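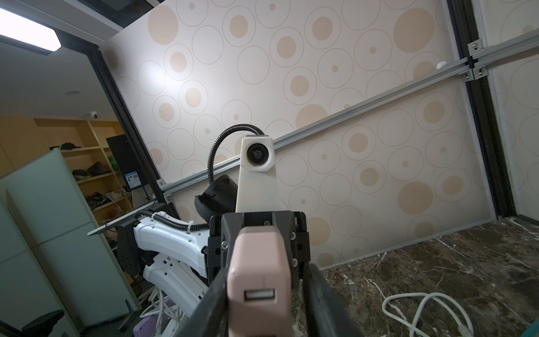 OK so I said I'd do a thread on the dotted panels and the great cable reckoning, and it's September already, so I'm doing it now with a coffee and no plan

First, the panels! Cream background, beige dots, and in between the dots there are these thin rings inside rings, all different sizes. I've been asked twice where the pattern is from. It's from Skarnik and the color is called Oat 505, which sounds like a highway

I wanted plain white. I had plain white in the cart. Then Mitsuko looked over my shoulder and said "you're going to stare at that every day?" and that was the end of plain white

If you go for a repeating pattern, please hold two panels next to each other BEFORE you put anything up. I did not do this with the first pair. The rings on mine don't meet up at the corner and I see it every single time I sit down

(Haruto says he can't see it. Haruto also painted his hallway two different whites and can't see that either)

There's a black post at the corner, which helps a lot. A dark vertical line gives your eye something to land on and you stop hunting for half a ring on the other side. I'd like to claim I planned it

Somebody in the replies asked how panels go up if you can't drill into the wall. I can't either, so mine hang off a frame. Aluminum rail, little metal corner brackets, hex key, swearing

Tip for the brackets: leave every screw a bit loose until the whole run is in place, then go back and tighten. I tightened as I went the first time and ended up with a rail that was very firmly in the wrong spot

Also buy more of the slide-in nuts than you think. They are tiny and they roll. I found one in my shoe at 10 at night

Tabletop next. It's the dark brown marble pattern with white veins, and I love it so much more than I expected to. I'd been going back and forth between that and a light gray one from Wasilewska for weeks

What I like: it makes the cream look warmer. Coffee rings don't jump out at you. It makes the whole corner feel a little like a fancy hotel lobby, if the hotel lobby had extension cords

What I don't like: dust. Dark top, pale dust, afternoon sun. I wipe it in the morning and by lunch I could write my name in it. I keep a cloth within reach now and just sort of swipe whenever I'm on the phone

And if you drop a small black screw on it, goodbye. I've started putting a plain white saucer out for anything little. Cheapest fix in this whole thread

Right. Cables

I thought white cables would look cleaner than black ones. On the cream panels, yes, they nearly disappear! On the dark marble they look like somebody spilled spaghetti. I hadn't thought about the table at all when I ordered them

So if you're choosing, choose for the surface the cable crosses the most. Mine cross the table. Learn from me

I'm slowly sorting them by what they do. Long ones that stay put get tied along something solid. Short ones that get plugged and unplugged stay free, and I've quit trying to make those pretty

Zip ties vs hook and loop, since there was a whole argument under my last post. I use both. Zip ties for stuff I never plan to touch, hook and loop for everything else. I have cut through a zip tie and straight into the cable underneath and I'd prefer not to do that again

Don't pull zip ties as tight as they'll go, by the way. Snug is plenty. And trim the tail flush or it will get you on the back of the hand, ask me how I know

For bundles there's that ribbed conduit, the bendy black kind. It looks a bit industrial but it does turn a pile of wires into one line. Measure the curve with a piece of string first. Mine was too short by an inch and I had to get another one

Mesh sleeve is nicer to the touch but it frays like crazy when you cut it. Wrap tape where you're going to cut, cut through the tape, done. Mitsuko taught me that and now I feel like a professional

Labels! I did labels. Bought a pack of 1000 stickers from Zelto because it was barely more than the small pack, used one sheet, and the rest is in a drawer forever. Anyone want 900-something stickers

I put the label near the plug and then a second one a hand's width further down. The one at the plug is always facing away from me, it's a law of physics

Where I've landed: the dotted wall is the best thing I bought all year, the marble top is a close second, and the tangle is still the tangle. I keep thinking one more evening will do it. I've been thinking that since spring

There's a loose white coil that lives on the table and I've decided it's allowed to. Every time I put it away I need it ten minutes later

Still undecided: a cable tray underneath. Skakau has a nice slim one but the reviews say it sags in the middle. If you have it and yours doesn't sag please tell me what you've got in there

Edit to add, a few of you asked how to clean the panels. Barely damp cloth, no spray. I tried a foamy cleaner on an offcut first and it left a shiny patch, so I'm really glad it was the offcut

Next time I think I'll do lighting, if I ever settle on a bulb that doesn't turn the beige dots pink. Currently on bulb number 4. OK, coffee's gone, bye!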